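Civar 1000 Litre Brewhouse

Product code: CV-1000-2V
Availability: Built to order
Supplied by: Larnow Brewing Equipment

The Civar 1000 is a two-vessel, steam-heated brewhouse for small commercial breweries and larger brewpubs. It makes 1000 litres of cooled wort per brew and can be run by one brewer. Most sites that buy it are moving up from a 300 or 500 litre kit and want to do two brews in a day without staying until midnight.

The vessels come on a single galvanised skid with the pump, wort cooler and valve manifold already fitted. If your doorway is at least 2.1 metres wide, the skid goes in as one piece. If it isn't, we split it at the platform and rejoin it on site, which adds a day to the install.

What's included

Combined mash and lauter tun with wedge wire false bottom, rakes and side manway
Combined kettle and whirlpool with steam jacket and external condensate stack
Hot liquor tank, 2000 litres, insulated
Plate heat exchanger, two stage
Wort pump and liquor pump, both on variable speed drives
Grist hydrator
Checker plate platform with handrail and steps
Lill control panel with touchscreen
Hoses, clamps and seals for commissioning, plus one spare set of seals

Not included: steam boiler, glycol chiller, malt mill, auger, fermenters. We can quote on all of these. Plenty of customers already have a boiler, so please send us the plate details before you assume it's too small.

Vessel construction

All product contact surfaces are 304 stainless steel. Internal welds are ground and polished, and we passivate each vessel before it leaves the workshop. Outer cladding is brushed stainless as standard. Copper cladding is available on the kettle and mash tun and adds four weeks.

The mash tun takes up to 329 kg of dry grain. You can go down to a half brew without trouble, but below that the bed gets too shallow for a good run-off and we don't recommend it. The rakes reverse for digging out. Spent grain leaves through the side manway at a height that suits a standard 240 litre wheelie bin.

Step mashing

The mash tun has a steam jacket on the lower wall and the base, so you can step through rests without adding hot liquor. With a full mash, allow a minute for each degree. If you only brew single infusion beers you can order the tun without the jacket and save a bit of money, although it can't be added later.

Controls

The Lill panel runs temperatures, pump speeds and timers. Valves are manual unless you choose the automated pack. Recipes can be saved and pulled up again from the touchscreen, and each brew is logged to a file you can copy to a USB stick. Min-kyu Gil looks after the panels and handles support calls. He can log in remotely if the panel has an internet connection, but it doesn't need one to work.

Services required

Power: three phase, 415 V, 32 A
Steam: 147 kg per hour at 2 bar
Water: 25 mm feed, carbon filtered
Drain: floor drain or trench within three metres of the skid
Ceiling height: 3.6 metres clear, more if the stack goes straight up

Have your plumber and electrician look at the services drawing before you pour any concrete. We have had to move a skid because the trench ended up on the wrong side – it's a long day for everybody.

Delivery and installation

Lead time is currently 20 weeks from deposit. The workshop closes for two weeks over December, so add that if your build falls across it. Freight is quoted separately. You'll need a forklift or crane truck at your end.

Installation takes four days, followed by a water test and two supervised brews with Do-yoon Baek or Mi-kyung Jang from our commissioning team. Please have ingredients for both brews on site and your fermenters clean. The first brew normally starts at 7 am.

In use

Tamarach Brewing has run a Civar 1000 since it left its old shed behind the pub. Head brewer Si-woo Jin does two brews back to back on most brew days and gets roughly 82 per cent efficiency on the pale ale. He asked for a second sight glass on the lauter outlet, and we now fit one as standard. He would also have liked a wider platform, so there is now an option for an extra 400 mm.

Options

Automated valve pack
Copper cladding
Wide platform
Hop back, 60 litres
Second hot liquor tank
Wort aeration with sintered stone and flow meter

Warranty

Vessels are covered for five years, and pumps, drives and the control panel for two. Seals, hoses and sight glasses are wear parts and aren't covered. Keep caustic below three per cent and rinse properly – pitting from chlorine-based cleaners isn't a warranty fault.
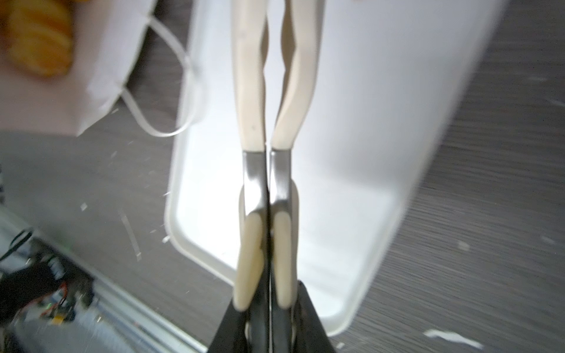 For pricing, send Gilang Tarigan your floor plan, ceiling height and the number of brews you expect to do each week. A rough sketch with measurements is fine for a first quote. Quotes are valid for 60 days and include the services drawing.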